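Gadent Hand-Held Gripper, pair
Classroom and club edition
Product code: 703
Sold by Wovov
Page updated 03/06/2026

I run the robotics club at Daltcombe and I also write most of the product pages here, so you're getting the two jobs mixed together on this one. Sorry in advance if it wanders! We've had a pair of these on the go since November, and the students have used them for far more than I bought them for.

What you get is two grippers, left and right, with the fingers already fitted. You hold one in each hand and close the fingers yourself, and whatever you can pick up that way is a fair test of what the same fingers would manage on the end of an arm. That's the whole appeal for a club. Year 9s can be trying out a finger shape in the first ten minutes of a session instead of waiting three weeks for somebody to get the arm wired up and talking to the laptop (ask me how I know).

The fingers are plain grey blocks with flat faces, held on with screws. The arms behind them are black and they have metal bushings at the joints. I like that you can see how it all works. When I want to explain a linkage I hand one over and let them open and close it, and it saves me a good deal of drawing on the whiteboard.

Our project this year is called Alipour, and it's our entry for the household tasks challenge. The students picked the tasks themselves. Sock pairing went well, cup stacking went very well, and then someone wrote "bin bag" on the list and that was the rest of our term gone. Rigid things are easy. A bin bag folds, slides, sticks to itself and goes wherever it likes, so you really need both hands working together and you need to know which bit of the edge you've got hold of.

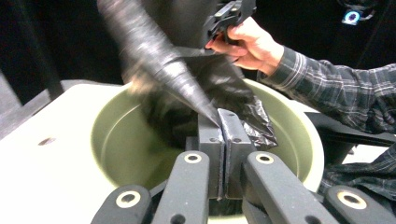
Project Alipour, the bin bag task: one gripper on the edge of the bag and the second pulling the plastic taut.

We do it as a proper exercise now. One student works the grippers, another calls out what they think should happen next, and a third writes down the order of the moves in ordinary words: pinch, lift, swap, spread. Those notes become the plan for the arm later on. It gets quite noisy. I'd keep a cheap roll of bags just for this, the thinner the better, as the thick garden ones are too kind to you and the students get overconfident.

A few things I've learned about grip. Flat fingers are brilliant on a thin edge if you come at it straight, and much less good if you come in at an angle, because you end up holding with one corner and it slides out. We've had a go at sticking different things on the faces. Rubber band, hook side of some Velcro, a bit of bicycle inner tube. The inner tube won by miles and it's still on our practice set. Print your own fingers if you've got a printer! Undo the screws, swap them over, do them up again. Finger tight and then a tiny bit more is plenty, please don't let anybody lean on the screwdriver.

Things I'm less keen on. There's no wrist strap, and I'd have liked one with younger students. The grippers do get heavy in small hands after a while, so swap people round often. And the screws are small enough to vanish into carpet. Work over a tray, or do what we do and send everyone under the table with a torch.

Who's it for? I'd say lower secondary upwards, in a club or a D&T lesson. It would also suit a sixth form project where they want to plan a two-handed job before they build anything. If your group only has one afternoon, I'd skip the bin bag and start with cups and socks, then work up to a tea towel. If you've got a whole term, do the bag. They'll moan about it every week and they'll still want to have another go.

In the box
2 hand-held grippers (left and right), fingers fitted
Spare finger screws in a small bag
Screwdriver
Printed getting started sheet

Not in the box
Bin bags, buckets, socks, patience

Clubs and schools can order on an invoice, just put the school name in the notes when you check out. If you'd like the task sheets from Project Alipour, ask for them in the same place and I'll pop a set in with your parcel at no charge. They're a bit scruffy, and one of them has a tea ring on it that got photocopied along with everything else.

Spare fingers are listed separately under Gadent parts, code 2557. Check which side you need before ordering, the left and right ones aren't the same and I've sent myself the wrong one before now.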